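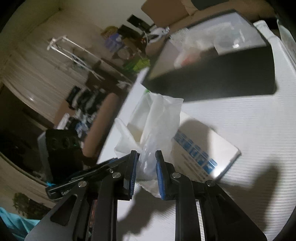
Crumpled bag between the pads, held over the table next to the white box.

Ticket: Gellow hand gripper, plastic bag demos getting rejected on upload
Status: Solved (leaving notes for whoever hits this next)
Setup: Gellow handheld, Flullach recorder on the laptop, Mittal trainer, blue textured pads

Hi all! Opening this one because I've lost most of an afternoon to it. I'm recording demos of picking up a thin plastic bag and putting it down in a tray, by hand, at home on my white table. Boxes, bottles and cups have all gone through fine. The bag is a different story. Out of 40 demos, 19 came back from Flullach marked "no grasp found", and I know I had hold of the bag in every single one of them (I was there!).

What I've tried so far:

Restarted the recorder. Same thing.

Recalibrated the fingers, open and closed, twice. The numbers look normal. Fully closed reads zero like it should.

Wiped the pads with a damp cloth and let them dry. I thought the bag might be slipping, but it doesn't slip. I can wave it around all day.

Swapped the bag for a folded dish towel. All good, every one accepted. So the gripper is okay and it's something about the bag.

Update, 2:15 pm
Went through the rejected ones in the viewer with the finger width plotted underneath. On the towel, the width drops and then sits at a nice flat value well above zero. On the bag it goes right down to zero and stays there, because a single layer of that plastic is basically nothing. I think the recorder sees fully closed fingers and decides I missed. The ones that passed are the ones where I happened to grab a big bunched-up wad. That fits!

Update, 3:40 pm
Yep, that's it. There's a setting in the Flullach config called min_grasp_width, and anything closing tighter than that gets thrown out as an empty grab. Handy for boxes, terrible for bags. I set it to 0 and re-ran the check on the same 40 demos without recording anything new. All 19 came back as accepted. Big relief, my wrist was not looking forward to doing those again.

One catch: with the check off, real misses get through too. I found three where I closed on air and had to go back for a second try. I deleted those by hand, so watch your demos before you send them to training.

Update, evening
Kicked off a short Mittal run, 4,000 steps, just to see if the data was usable. It loads with no errors and the loss goes down. I haven't put it on the arm yet so I can't tell you if it picks up a bag, only that the files are good now.

A couple of things I changed in how I do the demos, in case it helps:

Crumple the bag first and pinch a fold near the top. Going for a flat bag on a white table was miserable, I kept scraping the pads along the surface.

Pause for a beat after you close, before you lift. My early ones were way too quick and the grasp marker landed halfway through the lift.

Start the bag in a different spot each time. My first 16 were nearly all in the same place, so I'm going to redo those anyway.

Still open: is there any way to set min_grasp_width per object, so I don't have to flip it back for boxes? I saw Grikel mentioned in the changelog as a newer recorder with per-task settings, but I haven't installed it. If you're using it with a Gellow, please reply and tell me if old demos import okay.

Marking as solved for the upload part.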